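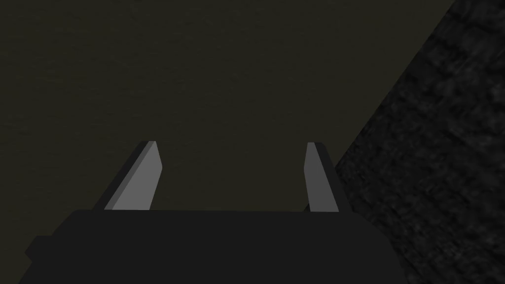 Olive-brown meets mottled dark gray along one straight line.

How to pick colors for a small bathroom

By Annelies Hubmann

I love this job! A small bathroom takes so little paint that you can be braver than you'd ever be in the living room, and if you hate it you've lost an afternoon.

Start with whatever you can't change. For most of us that's the floor tile. Hold your paint cards right down against it, because a gray that looked plain in the store can go purple or green next to the real thing (mine went very purple).

Next, paint your test colors on big sheets of card, two coats each, and tape them up. Look at them in the morning and again at night with the lights on. Move them around too. The wall behind the door is always darker than you think.

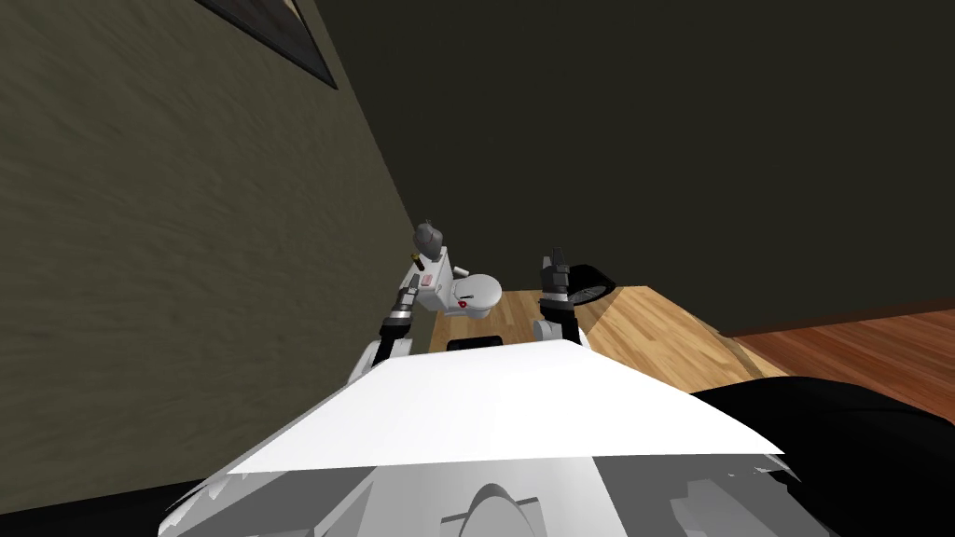 White toilet or colored, test your shades near the fixtures; this one has a dark gray gripper on either side.

Bright white fixtures make creamy paints look yellow, so keep one card right beside the tank for a day or two.

When you've chosen, wash the walls, let them dry overnight and sand any shiny patches with 239 or whatever fine paper is in the drawer. Cut in the edges with a small angled brush, then roll. Leave the door open while it dries, and wait until the next day before anyone showers!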